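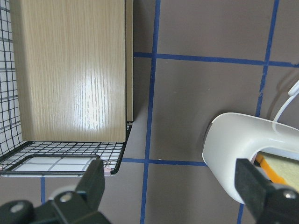

Kumiko Hirano said the gauge was reading 34 millimetres high, and that it had been doing so since January.

She said it on the harbour office telephone, which gave every voice the same flat tone, and I wrote the figure in the margin of the log. The tide gauge at Flutport was a float in a pipe. A wire ran from the float over a pulley to a pen, and the pen drew the sea on a drum. I had changed the paper every week for 30 years and had never been asked whether the line was true.

"High against what?" I said.

"Against the brass bolt in the quay wall. I levelled to it twice."

I told her the bolt was the datum and could not be wrong. She agreed that it could not be wrong. It could, she said, be lower. 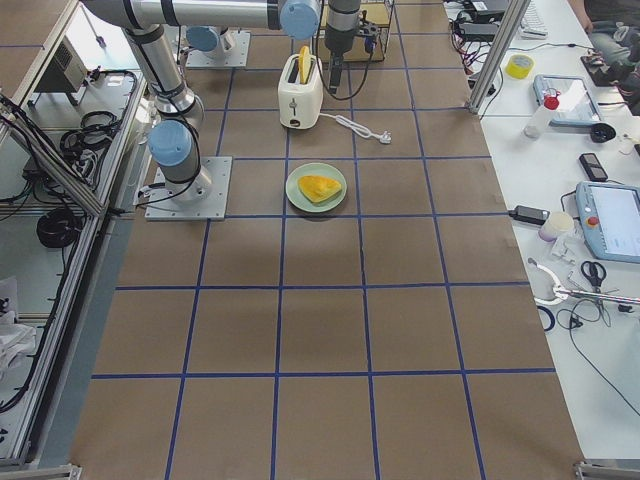
She came down on the Mellow, the slow boat, with a level, a staff and a folding stool. We began at the church, where there was a second mark cut into the step, and worked down the hill in short sights. I held the staff. She read it, wrote, moved the tripod, read it again. A van from Bensaid was parked across the line at the fish market and we waited until the driver had finished his tea.

At the quay she closed the run and did the sum on the back of the field book. Then she did it again from the bottom up.

"Thirty-four," she said.

The quay had gone down by the width of two fingers and had taken the bolt with it, and the office, and the desk where I kept the log. The gauge stood on its own pile, driven to rock. It had stayed where it was. 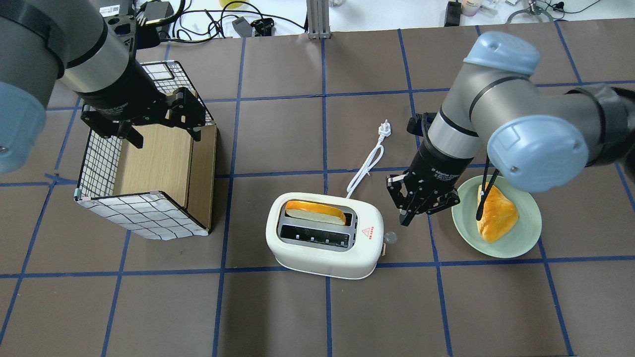 One slice, rear slot.

I asked what should be done about the record. She said a correction would be applied from the date of the settlement, if the date could be found, and that if it went suddenly there would be a step in the comparisons.

We went through the drums that evening. I had logged a check against the bolt each week, and each week from January I had found a small difference and turned the adjusting screw to remove it. The entries were in my handwriting. Pen reset. Pen reset. Pen reset.

"You corrected it," she said.

"I thought it was drifting."

She copied out the resets in pencil and added them up. They came to 1,000 hundredths of a millimetre, or ten. The rest had gone in one night, after my last check. 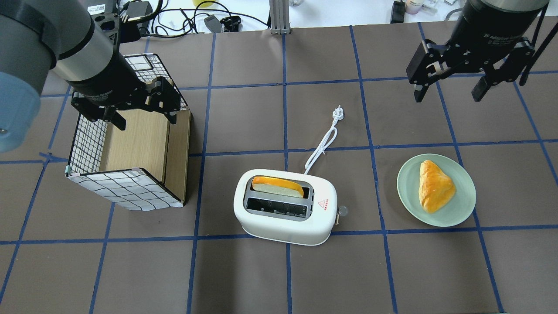
Pastry on a green plate.

She left on the morning boat. I put the pen back where it had been before I touched it, using her figures, and locked the screw with a drop of varnish. Under Remarks I entered the height of the quay - new - and the height of the sea, unchanged. Then I fitted a fresh sheet and started the clock.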